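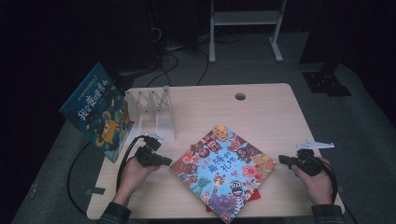 Hauwa Amadi wrote to me in January that a travel memoir should make her want to close it and buy a ticket, and that Findport did this to her only once, near the end. I have now finished the same book and I want to give my own opinion, which is kinder than hers, but I understand why she was disappointed.

Findport is the story of one long walk. The author, who signs only as Lindley, leaves a job at a shipping office and goes on foot along a northern coast until the money is finished. The town of the title is the place where the walk should end. I will not tell if Lindley arrives there.

The book has 54 short chapters. Some of them are only one page. At first I did not like this, I had the feeling that somebody was calling me to the kitchen every few minutes. After the first week of reading I got used to it. I read on the bus, so the short chapters were good for me, and I never had to stop in the middle of one.

The best part for me is the winter in Trorko. Lindley gets a bad knee and must stay in this village for 7 weeks, in a room above a bakery, with almost no common language with the owner. His name is Vlad, and he is the person I will remember from this book. He teaches Lindley to carry flour, to count in his language, and to lose at cards without complaining. There is a very good page where the two of them try to repair a stove and each one believes that the other one knows how. I laughed so loud that a woman on the bus moved her bag.

When the walk begins again, the book becomes weaker. Lindley tells us many times how many miles are done and how many are left. The total is 2,925 miles, and I know this number very well now, because it comes in almost every chapter of the last part. Also there is a lot about boots. I walk too, I like boots, but there are 3 chapters about the same pair.

Hauwa's complaint was different. She said the author is alone all this time and never tells us if it was hard to be alone. I think it is there, but you must look for it. In Trorko, Lindley starts to set the table for two before Vlad comes up the stairs. After Trorko, Lindley writes down what strangers say in shops, even when it is only the price of onions. For me this was enough. For a reader who wants the feelings explained, maybe it is not.

The language is simple, and I needed the dictionary only for parts of ships and for some birds. The map at the front is too small and Trorko is not marked on it, so I drew it in with a pencil. The paper is thin and you can see the text from the other side.

I would give it four stars of five. If you borrow it from the library, you can skip the second chapter about boots and the third one also. The stove is in chapter 31.

Posted Feb 20, 2023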